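How to Free Up Space on Your Phone Without Deleting Your Photos

Fri 29 May, by Kai Schwerdtfeger

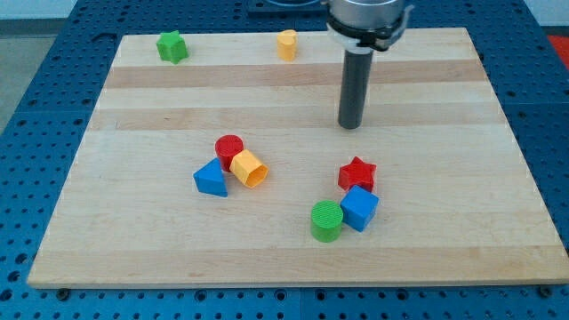

A board with some open space around its blocks makes a nice change from a cluttered screen.

My phone gave me the "storage almost full" message again last week, right when I was trying to film my niece's recital. So I finally sat down with a coffee and cleaned it out, and I didn't lose a single picture I cared about! Menus have slightly different names from one phone to the next, but you should find everything easily enough.

1. Look before you delete

Open Settings, then Storage, and let it finish adding things up (mine takes forever). You'll get a list sorted by size. I was sure my photos were the problem, and then I saw that Funmont, a puzzle game I hadn't opened since January, was sitting near the top.

2. Clear out offline downloads

Podcasts, playlists, maps, shows you saved for a flight. I had 182 podcast episodes on there and I'd already heard most of them. Go into each app's own settings and look for "Downloads" or "Offline." While you're in there, turn off automatic downloads too, or you'll be doing this all over again next month.

3. Tackle your group chats

This was the big one for me. Our family chat had 178 videos in it, half of them the same dancing dog. Most messaging apps let you sort a chat's media by size, so start with the biggest and work down. Save the ones you love first, then delete the rest.

4. Empty the trash

Deleted photos and videos usually hang around in a "Recently Deleted" or "Trash" folder and keep taking up room. I had 1591 items in mine. Scroll through it once before you hit the button, okay? You can't get them back after that.

5. Move the big videos

Copy your longest clips to a computer or a memory stick. Open a few of them on the computer to make sure they play, and then take them off the phone. My friend Uwe Görtz skipped the checking part with his vacation videos and he's still grumpy.

Restart the phone when you're done and look at the Storage page again. If the number hasn't changed, give it a few minutes, mine was slow to catch up.

Filed under: Phones & Tablets, Tips

Contact | © Hakeo | Back to top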